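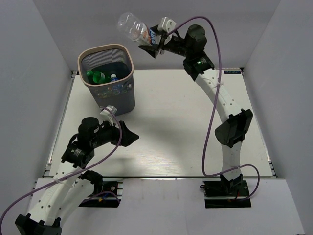

ok so I have become a person with opinions about water bottles. the plain clear plastic kind with the paper-thin label that multiplies in every room you own. thread, sorry, it's long

we moved into the Wosbridge apartment last October and I swear there has been a bottle lying on its side somewhere in it every day since. on the windowsill, under the couch, one in the bathtub (?? still waiting on an explanation from Leandro)

the thing is they're never empty! they're all two sips down and then abandoned, and you can't tell whose is whose, so everyone opens a new one. I did it too. I did it this morning

I tried the sharpie initials thing. lasted until Yesenia's sister came to stay and we had two Y's in the house, and anyway the marker rubs off on your hand

then I tried just buying everybody a nice refillable one. Yiğit left his on the train the first week and mine smells like the inside of a tent no matter what I do to it (yes baking soda, yes vinegar, yes the little denture tablets)

so now: basket. one basket, lives on the table, any bottle that's lying around goes in it. at night I go through and dump what's left into the plants and the bottles go out to recycling. that's the entire system, I'm so proud of it

things I've learned about the basket, in case you are also a basket household

lay them down flat, all facing the same way. if you stand them up they tip the second somebody bumps the table and then it's dominoes

caps ON. our place takes them with the caps on and I was picking them off for years like a fool. check yours though, my mom's town wants them separate

do not get a deep basket. I had a deep one from the Cuautle market, gorgeous thing, and the bottom layer turned into an archaeological dig. batteries, a sock, somebody's library card

shallow, wide opening, something you can see into from across the room. it's sort of ugly and I don't care

also the table has to be otherwise clear or it doesn't work. the minute there's mail next to the basket, the mail goes in the basket, and then it's a mail basket and the bottles are back on the floor. ask me how I know

the table is white by the way, which I fought for, and which shows every single ring and crumb. wipe it with a barely damp cloth and then a dry one. I used the Zestisov spray for a while and it left streaks that drove me up the wall

Melquiades asked why I don't just quit buying bottled. fair! the tap here tastes like a swimming pool and the filter jug takes forever, but we did go down to one case every 2 weeks and I'm trying to stretch it

update since a couple of you asked: the plants are fine. the fern is thrilled. I did once pour in what was left of a lemon one without looking and I've apologized to the fern

next up is the drawer with all the lids in it. Braulio says he has a method and it involves a file folder holder?? will report back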